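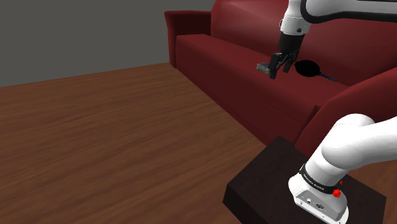
Sernier Furniture Testing Group

Review: Dindero two-seat sofa

The Dindero is a flat-packed two-seater supplied in two cartons, the heavier marked 134 on the packing slip without a unit. We tested the standard version with foam seat cushions and removable covers. Dark red suits the shape well, though the cover range also runs to grey and green.

Assembly needs the supplied hex key and a cross-head screwdriver. The arms bolt to the base rail with four M8 bolts each. Two of the pilot holes in our left arm were out of line and had to be eased with a file. The instructions show the rear brace upside down in step six; the drawing on the maker's website is correct.

The seat was loaded and released 3000 times with a flat pad. Cushion height fell by 4 mm at the centre and came back by 1 mm overnight. The webbing showed no broken stitches. One corner bracket had worked loose and was retightened by a quarter turn.

The cover fabric was rubbed up to 2000 times with dry wool cloth. Light pilling appeared near the front seam, none elsewhere. Covers were washed once at 30 degrees and went back on with some effort at the zip end.

Seat depth is generous for a sofa of this width. Shorter users will want a back cushion. The back is low and gives little support above the shoulder blades.

The Meireles two-seater, tested in July, has a firmer seat and better-drilled arms, but its covers are fixed. We would choose the Dindero for a household that washes covers often.

Rating: 7 out of 10
9 September 2018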